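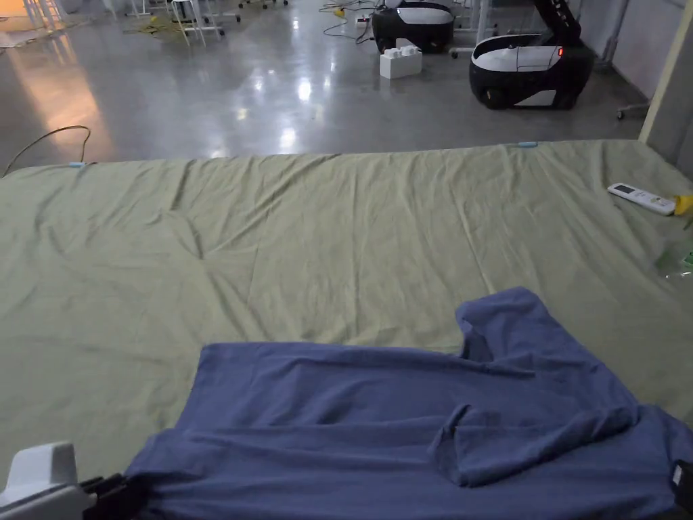

## Session 4: The fold that "worked"

Read the Tindlow incident note before class. The short version: a folding policy scored well for 12 runs, then the left gripper closed on shirt and sheet together and kept pulling. The log says success. Erdal Ersoy's report blames "fabric variation". I don't buy it – a shirt on a soft cover is the ordinary case.

What I'd question:

- **The success check.** It looked at the final outline only. A shirt dragged along with its sheet can pass.
- **The force limit.** Set at 40 N, with no reason given. Who chose it?
- **The clips.** Clipping the far edge of a sheet tells you little about slack near the hem.
- **The stop.** Jomar Maglaya hit it by hand after 4 seconds. The software never noticed a fault.

The proposed fix is more training data. Maybe – but I'd want to see a grasp check first, and a rerun in February with the same sheet.

**To hand in:** one page on which log entry you trust least, and what you'd measure in its place.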